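Home | News | Reviews | Guides | Contact

Review: Zellix password manager and breach alerts

Sun 3 May

In November I got a letter from an online shop where I had bought shoes one time, years ago. Somebody had copied their customer list, and my email and my old password were in it. The same password opened my mail, my electric bill account and a few more places. I spent a bad weekend changing everything by hand, and after that I decided to pay for a proper tool. I chose Zellix and have used it every day since then.

The setup took me one evening. Zellix can read the passwords saved in the browser, and in my case it brought in 210 of them. Many belonged to shops that do not exist anymore. The program marks the weak and the repeated ones in orange, and you can sort by this color. I liked that it does not push you to fix everything at once. You get a short list each day, and when you close it, it stays closed until the next morning.

The part I wanted most is the breach alert. It checks if your addresses appear in stolen data that is passed around by criminals. I have received three alerts until now. Two were for old accounts I had already deleted, and one was for a parking app that I still used. The message told me what kind of data was taken (email, phone and license plate) and gave me the link to change the password. The parking company itself wrote to me much later. 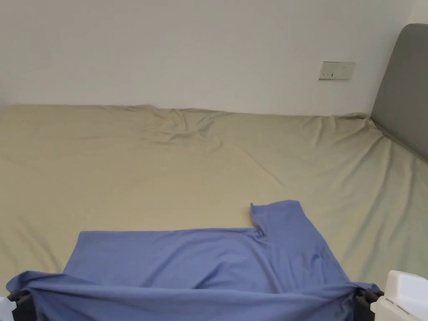

The phone app is weaker than the one for the computer. It asks for the main password again too often, even with the fingerprint turned on, and the search does not forgive a typing mistake. With long company names this is annoying. Also, the alerts come with a loud sound as default – please change this in the settings before you go to sleep the first night.

Before Zellix I tried Truren for two weeks. Truren is cheaper and its phone app is nicer, but the alerts are sold as a separate package, and I could not find out how often it checks. When I wrote to their support, I received an answer that only repeated the help page. Zellix support answered me the next day, and the person had clearly read my question.

One warning about the family plan. Everyone in the group can see the names of the shared accounts, also when the password itself is hidden. For my family it is not a problem, but I would want to know it before I invite someone.

I have renewed for another year. If you only use a computer, I can recommend it without doubt. If you do everything on the phone, I would try the free month first.

Recent reviews
Felari privacy screen for laptops
Manríquez home safe, small model
Truren identity watch package
Paper shredders for a home office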